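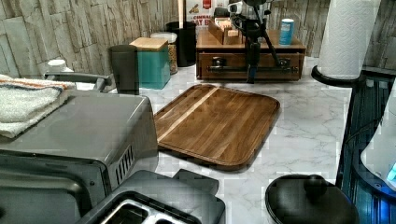
Guides > Kitchen > Setting up a small counter > Part 3

We use cookies to remember your reading preferences. Accept / Manage

August 22, 2018
By Tuulikki Lappalainen

Part 3: The cutting board and everything that crowds it

By now you've cleared the counter (Part 1) and decided which appliances get to live on it (Part 2). So this is the fun bit! I put my cutting board down first, right in the middle, and make everything else work around it. I have a wooden one with a raised rim and I'm very fond of it, although most of what follows goes for any board you like.

Before you start, you'll want a damp dishcloth, a dry towel and the manuals for anything that heats up. Mine live in a Gretent folder at the back of a closet, and yes, I had to go dig for them.

1. Unplug the toaster and the countertop oven and let them cool all the way down. Have a cup of coffee.

2. Wipe the counter and dry it well, especially where the board will go.

3. Set the board down in the middle and stand in front of it with your elbows loose, as if you had an onion to chop. Turn it a little until your wrist feels straight. Mine ends up at an angle and looks crooked to every visitor, and I chop better that way.

4. Put the big oven to one side, with its vents clear. Look up the clearance in your own manual and use that number, even if it eats up more counter than you were hoping for.

5. Stand the pop-up toaster where you can reach the slots without leaning over anything hot. Pull it out from under the cabinets before you use it.

6. Paper towels go toward the back, on the side of your free hand. If you use an upright holder, pick one with a decent base so you can tear off a sheet one-handed (I spent a whole February chasing a flimsy one across the counter).

7. Small stuff goes in a low box with a drawer against the wall. Pull the drawer all the way open once before you call it done, and check that it clears the board.

CAUTION: Keep towels off the oven whenever it's on or still warm. It's such a handy place to hang one, I know, I do it too when everything's cold. Take the towel away before you turn the dial.

CAUTION: Cords go behind the appliances and never under the board. A knife slips, a cord gets nicked, and you may not notice the damage.

Note on rims: A raised rim is lovely for tomatoes and annoying for bread, at least if your bread knife is long. Lauri Rautiainen, who wrote the storage chapters, flips his board over for loaves. Only do that if the other side sits flat!

Note on oiling: Food-grade mineral oil, a thin coat, left overnight, then wiped. I do it when the wood starts to look thirsty. Never soak a wooden board and please keep it out of the dishwasher.

8. Make one real meal before you move anything else. Leave the lids and odd bits where they land while you cook, then see what kept getting in your way and shift only that.

Lids get their own section in Part 4, along with the drawer dividers.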